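3.2 Object lists in embedded war reporting

Book-length accounts by embedded reporters rely heavily on lists of things: ration packs, batteries, water, letters, spare socks. We coded 158 such lists in the Brurnon collection, a body of 24 war memoirs and reporters' books published in English. A list was counted where at least three objects were named in one sentence or in adjoining sentences. Passages quoted from official papers were left out. The coding scheme follows Ekanayake, with one change — weapons and personal items were scored separately, as the earlier scheme placed both under "kit".

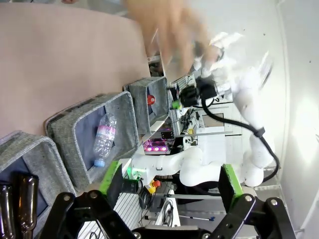
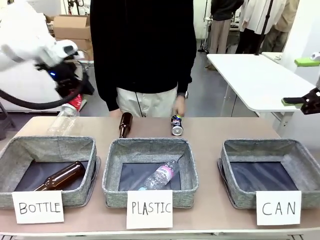 Figure 3. Bottles and grey fabric bins on a pale tabletop, in two views.

Lists in the collection fall into two groups. In the first, objects are named in the order in which a soldier packs or uses them, and the verbs carry the sense of time. In the second, they are named by where they lie, and the reporter's own position has to be worked out from the wording. The second group is harder to code, as the same few things can give rise to quite different lists. A writer placed as in the first view of Figure 3 would have two brown glass bottles standing just in front of the nearest bin; one placed as in the second could begin with a clear plastic bottle held above the left basket, and take the row of three afterwards. We therefore recorded a viewpoint for each list (near, far or unclear) before scoring its contents.

Viewpoint proved to be linked to the stage of the book. Near lists were most common in opening chapters, where the reporter is new to the outpost and describes what is within reach. Far lists were found mainly in chapters written after the return home. The Olura memoirs are an exception: all their lists are near, including those in the closing pages. Hisham treats this as a matter of editing, but the drafts needed to test that claim are not held in the collection.

Passages were cut to a maximum of 3500 characters before coding. Longer passages were split at the nearest paragraph break, and any list that crossed the break was assigned to the earlier part.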